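January 6, 2026

First proper day back at the office and I spent most of it sorting out the little room at the end of the hall, which I'd been promising to do since before the holidays! It had turned into the place where everything from the Grodatus job went to hide. I started with the desk, and wow, the drawers. Old Zimix invoices, dead pens, a mug I'd given up on (hello again, mug). Filled one recycling bag and then half of another. 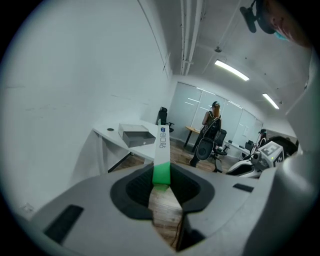
After lunch I got stubborn about the walls. Do I paint them or leave them alone until March? White again would be the easy answer, but I keep picturing a soft green, and Pistero has a nice one on their chart. They want 246 dollars for the lot, brushes included, so I'm sleeping on it.

I still need a shelf for the Kawaguchi catalogs, something about 30 inches wide, and a lamp so I can leave the ceiling lights off in the late afternoon, they give me a headache by four. My back is sore and I got home with dust in my hair, but I'm weirdly happy with the day. Soup for dinner, then bed. Tomorrow, the other five boxes.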